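The gripper that wouldn't let go

So Saturday was supposed to be a quick session and ended up being the most fun I've had chasing a fault all year! We were on take 30 of the Dikotine runs when the hand-held gripper closed and just stayed closed. Trigger out, trigger in, nothing. It had been fine at Landeg the week before, same cable, same settings.

My first guess was the rubber insert catching in its notch – wrong. Then I blamed the Hernex board and spent 2 hours swapping it for the spare. Also wrong, but now I know how to do it fast. 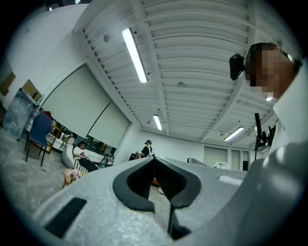

What finally cracked it was the log. The position reading froze at 400 while the motor kept pushing, so the software thought the jaws were still on their way. One tired connector pin! I've re-crimped it and added a timeout, and next weekend I want to try 1,000 open-close cycles before anyone puts a finger near it.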